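Search titles, series or catalog number Go

Florkudley: The Complete Series
Library and Institutional Edition
Distributed by Wosar

Florkudley: The Complete Series collects all 36 episodes of the family drama in a single set for public libraries, colleges, and community lending programs. The edition contains 17 discs in four season cases with a printed episode guide. It is sold with institutional lending rights included in the price.

About the series

Florkudley follows the Lestard family, who own the last ferry company on a river that a new bridge is about to make unnecessary. The first season begins with the death of the company's founder and the reading of a will that leaves the boats to one daughter and the landing to another. Later seasons follow the sale of the fleet, the long court case over the landing, and the return of a brother the family had agreed not to discuss.

The series was created by Meenakshi Mathew, who wrote the first and last episode of each season. Kamala Pillai plays Irene Lestard, the elder daughter, and Subbarao Acharya plays the ferry pilot Amos Dell. Divya Murthy joins the cast in the second season as the attorney for the bridge authority, a role that was planned for a short run and was extended through the end of the series.

The episodes are presented in the order Ms. Mathew intended. Viewers who saw the third season in its original broadcast should note that two episodes were shown in reverse order at that time. The guide lists both sequences.

Contents of the set

Each season case may be cataloged and lent separately, and each carries its own spine label and barcode space. The supplemental disc is housed with the fourth season. It holds cast interviews, the original opening titles, and a feature on the building of the ferry landing. Audio commentary is provided for five episodes, among them the series finale.

English captions for the deaf and hard of hearing are available on every episode and on the supplemental material. Described audio is available for the first two seasons only. Wosar does not hold described audio for the remaining seasons and has no date for its completion.

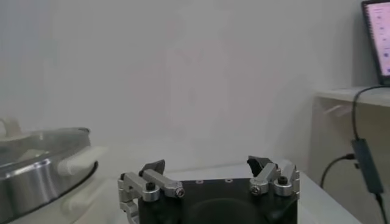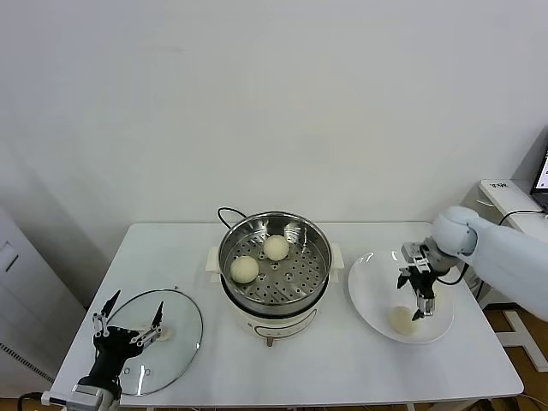
Lending and screening rights

The purchase price covers circulation to patrons for home viewing. It also covers classroom use by a teacher and enrolled students at the institution named on the order. Public screenings, including free screenings in a library meeting room, require a separate license from Menon, which manages exhibition rights for the series. Requests should name the episode, the place of the screening, and the expected attendance.

The discs may not be copied for reserve collections or placed on a campus streaming server. Institutions that need streaming access should ask for the Wosar digital terms — these are offered by season and do not include the commentaries.

Ordering

Orders may be placed by purchase order or by institutional card. Consortium members should give the name of the consortium at the time of the order, as discounts cannot be applied to an invoice that has already been issued. Sets ship to addresses in the United States and Canada.

Orders received by July 26, 2023 will be filled from the first pressing. A second pressing is planned for November. The contents of the two pressings are the same, although the second will have the corrected cast list in the printed guide. Customers who receive the first pressing may request the corrected page without charge.

Replacement discs

Single discs lost or damaged in circulation may be replaced for a service fee. Please have the season, disc number, and original invoice number ready. Cases and guides are replaced as stock allows. Questions about replacements, cataloging records, and shelf-ready processing should be sent to Rajeshwari Chowdary, Institutional Accounts.

Reader comments

tracyb_circ
Our copy came last week and the season three cases are already out on hold. Is there a MARC record for the whole set, or only for each season?

Wosar Institutional Accounts
Records are available for the full set and for the individual seasons. Please write to us with your invoice number and we will send both.

Glenn P.
I watched this when it first aired and never understood why Amos was back on the boat one week after selling it. So the episodes were switched! I feel a good deal better about the writers now.

M. Oduya
Please consider finishing the described audio. My mother got through two seasons with it and had to stop there.

riverbend reader
Does the supplemental disc have the ferry song from the credits, the full version?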